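Call for participants: The Nirnbridge Cut Flower Diary

Do you grow flowers for the house, or buy a bunch now and then and wonder why some last and others flop? We would love to hear from you!

We are looking for 800 households in and near Nirnbridge to keep a simple diary of the cut flowers in their homes this autumn. You don't need a garden, a good vase or any idea what a dianthus is. One of our keenest diarists last time lived in a top-floor flat and wrote only about supermarket carnations (five pages of them, and very good reading they were).

What you would be doing

For 12 weeks from the middle of September you fill in a short form each time flowers come into the house. We ask where they came from, how you trimmed the stems, which room they went in, how often you changed the water and the day you threw them out. It takes a few minutes. Paper forms are fine, and we pay the postage both ways.

If you have nothing in the house that week, just write "none" and carry on. Blank weeks are useful to us too, so please don't rush out and buy a bunch on our account.
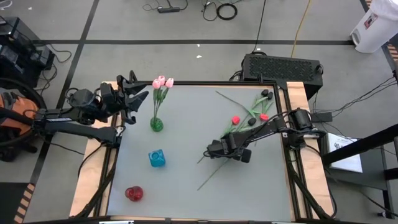

Pink tulips and loose stems on the workbench.

We already hold nearly 2,200 diary pages from our spring round, which was mostly tulips and daffodils. Autumn is where we are thin. Dahlias, chrysanthemums, asters, hedgerow bits with berries on, seed heads, anything you would put in a jug – we want it all.

Who can take part

Anyone aged 18 or over living in Nirnbridge, Flirnside or the villages between. Florists are welcome, but please write about the flowers you have at home and leave out the shop ones. Two people in the same house may each keep a diary if they look after different vases.

What you get

A printed copy of the findings, a packet of sweet pea seed, and a place on our bulb-planting morning at Evach Gardens if you would like one. There is no payment, I'm afraid.

How to join

Write to Nayeli Valdovinos at the Flirnside office by 30 August 2020 with your name, address and whether you prefer paper or email. Questions about the forms themselves should go to Marisol Bañuelos at the same address. Packs go out in the first week of September.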